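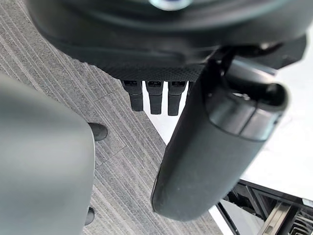 Cuaderno del banco 2, mayo, 16:40. Sigo con la comparación de pinzas, Zirness contra Plasden, las dos con el mismo controlador Mindport. Con la Plasden hecha por la mañana, toca la Zirness y su cámara de muñeca. La vista desde ahí sirve a medias: la moqueta de rayas finas mete mucha textura y, a la derecha, el salto a la superficie blanca es tan brusco que la exposición automática se va. El dedo gris tapa buena parte de la izquierda y sale desenfocado.

Exposición fijada a mano. Con 400 la moqueta queda legible y el blanco no satura del todo. Con 721 se pierde el borde. Dejo 400 para toda la serie.

Latencia de imagen: 129 ms con el cable corto, sin cambios al reiniciar el controlador. Con la Plasden no la apunté, hay que repetirla.

Cierre de la Zirness: más suave al final del recorrido, pero tarda en responder a la primera orden después de una pausa. La Plasden arranca antes y da un golpe al cerrar. Registro guardado en la carpeta Sowerby, más de 973 líneas, sin filtrar.

Pendiente:
Repetir latencia con la Plasden y el mismo cable.
Probar la cámara girada unos grados para que el dedo ocupe menos.
Preguntar si el retardo tras la pausa es del firmware o del modo de ahorro.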